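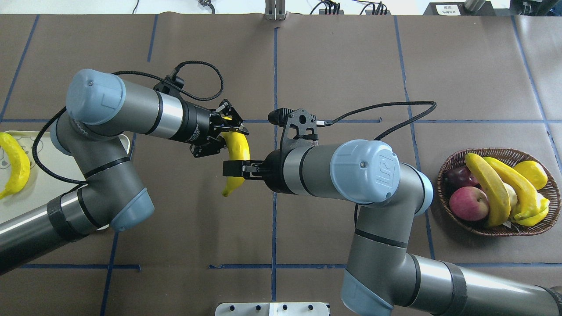

Reading time: 4 minutes

Figure 2. A table divided into rectangles with strips of blue tape. A white tray stands at the far left edge and a toy banana is held over the middle.

3.2 Marking the table

Shared work tables were marked with a grid so that objects could be put back in the same region after each use. Pal had first tried pencil lines, which smudged under the forearm and had to be redrawn. Tape was chosen for the main study. It can be felt as well as seen, and a single strip can be replaced without disturbing its neighbors.

The layout in Figure 2 follows the Bisht pattern, in which strips run across the table in both directions and meet at open crossings. We did not require the regions to be equal in size. Long or curved items, such as toy fruit, were assigned to the larger rectangles, and trays were kept at the edge of the table.

Strips were pulled from the roll by hand and pressed down from one end to the other. Where two strips met, the second was laid over the first without cutting. Ends were torn, and a short overhang past a crossing was left in place. Archana Jaiswal laid the grids at Skurnier and Anju Pal laid those at Gernismont, both working from the same written sheet. Each grid stayed down for 28 days before it was replaced.

3.3 Condition of the strips

We recorded wear by strip, using the terms flat, folded, frayed and lifted. More than one term could apply. A strip can be solid and wide near a crossing and ragged further along, so the worst part of its length set the record. Small nicks in one edge were noted but did not count as lifting.

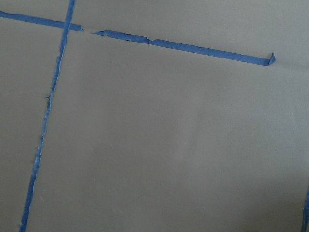
Does a frayed strip need to be replaced at once?
It can stay as long as both sides of the region can still be told apart. A strip that has lifted enough to catch on an object should be replaced before the table is used again.

Strips were checked each morning before items were set out. At Gernismont the check was repeated at 2 in the afternoon during August, when the tables were shared with the Ploltel sorting trial. Afternoon records are reported separately in Section 4.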